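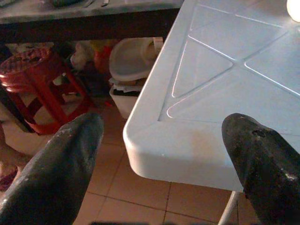
Figure 1. Wrist camera view, fingers open, corner of the white plastic table between the tips.

Unit 4: Comparing grippers from the wrist view
Course handout, revised September 9, 2019

4.1 Purpose

In this unit you compare two parallel grippers, the Vora and the Shin, on the same arm and under the same controller. The arm is the Utov used in Units 2 and 3. The Horex controller stays in position mode for the whole unit. Do not change the gains. If a run fails, write it up as a failed run and go on to the next.

The comparison covers three points: how much of the wrist camera image each gripper hides, how well the tips hold a smooth curved edge, and how the surface of the fingers changes the result. Lifting strength was dealt with in Unit 3 and is not repeated.

4.2 Reading the wrist view

Both fingers come into Figure 1 from the bottom corners and lean inwards. The area behind them is lost to the camera. In this view the right finger hides part of a table leg, which a planner working from the single image would have to guess at. The left finger covers part of a beige object at the side.

For each gripper, record one image with the fingers fully open and one fully closed, with the arm in the same pose. Draw the outline of each finger by hand and work out the hidden area as a share of the whole image. Automatic outlines are not accepted for this exercise. Dark fingers against a dark background give a weak boundary, and the shaded space under the rear counter is a case where the software tends to join the two.

Note also the bright patch at the top right. The image is overexposed there and no edge can be recovered. Fix the exposure by hand before the first run and leave it fixed. With automatic exposure on, the grey level of the fingers shifts as the arm moves, and images from different poses cannot be compared.

4.3 Finger surface

The fingers in Figure 1 are not alike. Both are marked, but the right one is the more worn, with small chips, a whitish scrape and a pit just below the tip. Uneven wear matters in two ways. It changes the grip on smooth plastic, and it upsets any routine that finds the fingertips by matching against a clean template.

Before testing, wipe both fingers with a dry cloth and photograph the inner faces. Do not sand or re-coat them. Enter the number of earlier cycles from the log sheet. The Vora pair stood at 448 cycles at the end of August and the Shin pair at 129, so the two sets do not start level. Your report must say so.

4.4 Edge grasp test

The target is the rounded edge of a moulded plastic table top. Work on a straight length of edge first, then at the corner. The top has raised ridges, and a finger that lands on a ridge will meet the surface early. Mark the approach point on your sketch and state whether it lies on a ridge or on the flat panel between ridges.

Procedure:
Move to the start pose and save an image.
Approach at the slow speed setting.
Close until the controller reports contact.
Hold for five seconds, then pull back along the approach line.
Record held, slipped or missed.
Open, return to the start pose and save a second image.

The closing force may be set up to 218 in controller units. Above this the Shin fingers bend visibly and the contact report comes late.

4.5 To hand in

One table of results per gripper, the hand-drawn outlines, and a page on which of the two you would fit for work near furniture. State the force setting used. Runs made with different settings go in separate tables. Images are to be kept as saved by the Horex logger, without cropping or correction.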